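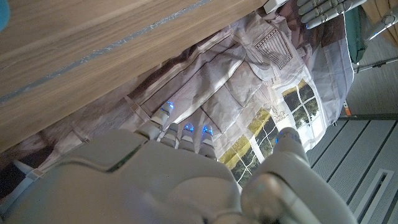 9/30/26, bench notebook, hands and cloth

Continued from the page before. I write today mostly the rules, because Ubaldo Mazza asked me to put them in one place and stop keeping them on yellow notes.

The task is still the printed backdrop, the one with the room and the window on it. Two hands, thin cloth, hanging from the table side. The cloth is difficult for us in a good way. It is light, it makes new folds each time, and the print confuses the vision: the software sees window frames and leaves and wants to find an edge there, when the true edge of the cloth is somewhere else. I will come back to this in rule 6.

Before starting

1. Read the finger lights before you enable the arm. On our hands blue means the finger is ready and listening. If one tip is grey or weak, do not go on with "probably it is fine". Write which hand and which finger, look from a second angle, and then decide. A lamp can be hidden by the angle, this is true, but the looking costs less than one minute. Last month we did a full set of 40 grasps with one finger not answering and we had to throw away everything.

2. Floor clear under the work. This includes the stand feet, cables and the floor vent. Small clips like to fall in the vent. Washington Falcão has already taken the grille off two times this month and he was not happy the second time.

3. Speed limit for the hand near cloth is the low profile, the one named "Skarelero" in the menu. The default profile from Mornus is for boxes. I know the name does not help. I have asked to rename it and the answer is October.

4. One person holds the stop button and does nothing else. Not the notebook, not the phone. If you want to write, you give the button to another person and you say it aloud. The other one answers aloud also.

During the work

5. Approach with the fingers open and the thumb away from the cloth. Close the fingers first, slowly, then the thumb. When the thumb comes first it pushes the fold away and the hand closes on air. I tried both orders this morning. Thumb last was clearly better, but I did it only with the lower edge, so for the upper edge we do not know yet.

6. Do not trust the edge detector on printed cloth. Mark the real edge by hand in the first image of each run, and mark again if the cloth has moved. The places where it goes wrong are mostly the white window bars and the dark grille of the print, because they are straight and have strong contrast. I have spoken with Ubaldo about using the plain side of the cloth for the first tests. He says the printed side is the honest test. We did not agree, so for the moment both sides, and write in the log which one.

7. When two hands are on the same cloth, only one of them pulls. The other one holds. If both pull, the force limit of each hand can be respected and the cloth is still torn, because nobody is looking at the sum. This is the rule I would like to have in red.

8. Force limit per finger stays at 700 in the controller units. It was 800 until the seam opened. Do not raise it "just for one try". If the grasp needs more, the grasp is wrong.

9. No hands of people between the table and the robot hand when the motors are on. To straighten the cloth, stop, disable, wait for the message, then straighten. Yes, every time. I broke this rule myself in spring and I was lucky.

After

10. Open the hand fully before you switch off. If the fingers stay closed on the cloth, the next person will pull it out with force and this is bad for the joints.

11. Look at the finger joints for threads. A thread inside a ridge is hard to see on the grey parts. Use the lamp from Bianchini, not the telephone.

12. Log also the failures, with one sentence of why. "Failed" alone is not a log. Good: "closed on air, fold moved left". Bad: "bad grasp", "strange", "again".

Notes from today

First block was 18 approaches to the lower edge, Skarelero profile, printed side. The detector took a window bar for the edge several times and I marked by hand after that. I have not separated the results with and without marking, sorry, I should have made two files from the start. Tomorrow I do it again properly.

The palm shell comes close to the underside of the table when the wrist turns inward. It did not touch, but I do not like the distance. I have set a keep-out zone in the planner, a bit generous. It makes the left approach slower. If somebody finds the arm waiting there and thinking, this is the cause, please do not delete the zone.

Question for Washington: does the stop button cut both hands, or only the hand on the same controller? The manual says one thing on the safety page and another in the wiring drawing. Until we have tested it, we treat it as only one hand, and the second button stays within reach also. Rule 4 then needs two persons, I think. To discuss.

Question for Ubaldo: the checklist from Skullon that you sent has a line "verify end effector status". I would change it to "read the lights finger by finger and write them down". A person who is tired will tick "verify" without looking. I do this too.

To do:
- print the rules in large letters, with 7 in red
- small tray to put over the vent during work
- repeat the thumb order test on the upper edge
- ask again for the profile name
- new cloth clips, ours are losing the spring

Ubaldo has read until rule 9 and wrote "ok" next to all except 6.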